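Proyecto Ekano: ordenar lo pequeño
Memoria de Hermine Eder y Rhiannon Rowlands, curso de Organización del Espacio

1. El puesto
Elegimos una mesa por una razón poco académica: era la que quedaba libre en abril. El tablero es de un azul menta pálido y tiene paredes grises claras a tres lados, lo que ayuda a que las piezas no emigren al pasillo.
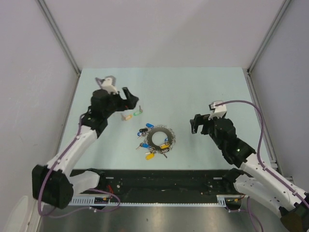
Figura 1. La mesa de trabajo, entre sus tres paredes grises.

2. Las piezas
El inventario de partida sumaba 50 piezas repartidas en siete categorías, una de ellas llamada «varios» —Hermine la defendió hasta el final—. Los aros metálicos dieron más guerra que el resto: se amontonan, y cogidos de uno en uno agotan la paciencia de cualquiera. Propusimos guardarlos juntos, con una sola etiqueta.

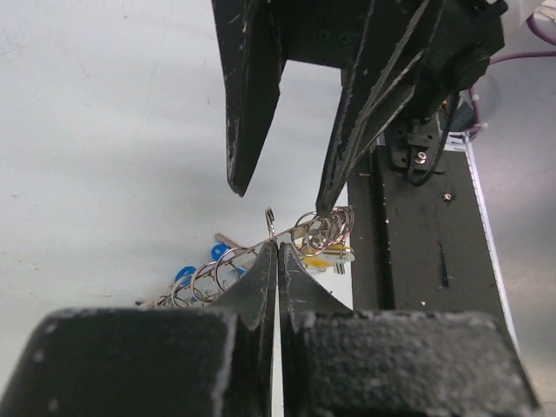
3. Valoración
El método Prosser, que habíamos citado con entusiasmo en la propuesta, pide 22 minutos por sesión. Rhiannon aún sostiene que el cronómetro iba mal. Queda pendiente repetir la clasificación sin «varios», si Hermine lo autoriza.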